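The Apology Desk

The song was called "Ecaterina," which was the first problem.

Florin Ardeleanu had written it in an afternoon, nineteen years ago, with a broken E string and a full head of frosted hair. It had gone to number 2. It had been played at weddings, oddly, given that the chorus rhymed "left me" with "theft, see," and accused a woman of making off with his heart, his leather jacket and his dog.

Now a podcast had gotten hold of it.

"It's a whole season," said Sebastian Lazăr. He had managed Florin through the hair, the vest years and the juice endorsement, and he was eating a pastry over the contract so the crumbs landed on the clause about percentages. "Eight episodes. It's called She Had a Name."

"I used her name. It's the title."

"That's episode one."

Florin went to the window. Below him the parking lot of Neagu Records held four cars and a bus wrap of a boy who could neither sing nor, as far as Florin could tell, close his mouth.

"Who listens to it?"

"Everybody under thirty. And my wife." Sebastian licked a finger. "They found the interview where you told the man from Trodis magazine that she was, quote, a handful."

"Everyone was a handful back then. It was a word we had."

"And the video."

They were both quiet about the video. In the video an actress who looked a great deal like Ecaterina Pană had been chased through a car wash by a man who looked exactly like Florin, because he was Florin. It had won an award for editing.

The plan, when it came, came from Zevside, a firm that handled regret. Their man was Ostap Skoryk, who wore a gray sweater of such softness that people lowered their voices near it. He opened a laptop on Florin's kitchen island and turned it around.

"We've drafted 62 versions," he said. "We like number nine and number forty."

Number nine began, I have been doing a lot of listening. Number forty began, Listening is something I have been doing a lot of.

"What's the difference?" Florin asked.

"Forty tests better with divorced women."

"Can't I just say I'm sorry?"

Ostap gave this some thought, the way a dentist thinks about a patient's own theory of his tooth. "You could," he said. "But then you'd be saying you did it."

"I did do it."

"See, I would keep that out of it."

They settled on forty. It would go up as black text on a pale background, posted at nine in the morning, when people were awake but not yet angry. Ostap had views on the background. White was cold. Cream looked like a wedding invitation. He sent over a shade called Quiet, and an invoice for it.
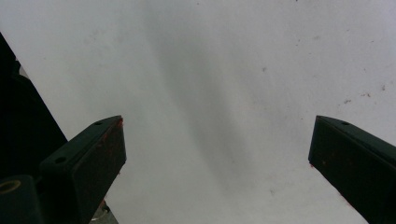 Page 407

It went up at nine. By noon it had been read aloud by a comedian, set to the tune of "Ecaterina" by a teenager with a ukulele, and graded by a high school English teacher, who gave it a C and wrote "who is doing the action in this sentence?" in the margin, four times.

Sebastian called at one. "The good news is the song's charting again."

"What's the bad news?"

"It's the ukulele one."

Florin turned his phone face down on the counter. It kept sliding toward the fruit bowl with each new opinion. At two he put it in the bread drawer. At three he took it out, because he was a person, and found a message from a number he didn't know.

It's Ecaterina. Did you write that thing?

He typed, Yes. He deleted it. He typed, I have been doing a lot of listening, and was so frightened by how easily it came that he dropped the phone in the sink.

No, he wrote at last, with damp thumbs. A guy in a sweater.

Thought so. You never used a semicolon in your life.

They met at a café halfway between her clinic and his house. She was a veterinarian now, and had been one for longer than he had been famous. She had reading glasses pushed up in her hair and cat scratches on both hands, and she ordered soup.

"I want to get one thing straight," she said. "I don't care about the song."

"You don't?"

"I did for ten years. I couldn't buy a sandwich without some guy singing it at me. A patient's owner sang it while I had a thermometer in his poodle." She tore her bread. "Then it wore off. Chaiwat proposed to me during it, at a roller rink. He thought it was about a different Ecaterina."

"Chaiwat Kaewkla? My drummer?"

"Your drummer."

Florin looked at his coffee. A number of things about the second tour were falling into place, including the tempo.

"Was that before or after the jacket?" he asked.

"After. Long after. You and I were done, Florin. You'd told me so, on an answering machine. Then you went on television and cried." She said this with no heat at all, like someone reading the ingredients off a can. "You left me. It's just hard to rhyme."

He tried, in spite of himself. She watched him trying.

"Stop it," she said.

"Sorry."

It was out before he'd noticed. She put down her spoon.

"Okay," she said. "That one I'll take."

He had his phone halfway out of his pocket to tell Sebastian when he saw her face, and he put it back.

"And Jona?" he said, after a while. "I say in the second verse that you stole her."

"Jona was my dog."

"I know she was."

"I had her before I met you. I had the papers."

"It was a strong verse, though."

"It was a very strong verse," said Ecaterina. She still had 100 questions about the car wash, she told him, but her lunch was only an hour and there was a ferret at two-thirty. "You can pay for the soup."

He paid for the soup. On the way to the car he heard the ukulele version coming out of a dry cleaner's, and he stood on the sidewalk until the second verse. The kid had changed the words. The dog stayed with the girl.

It scanned better, too.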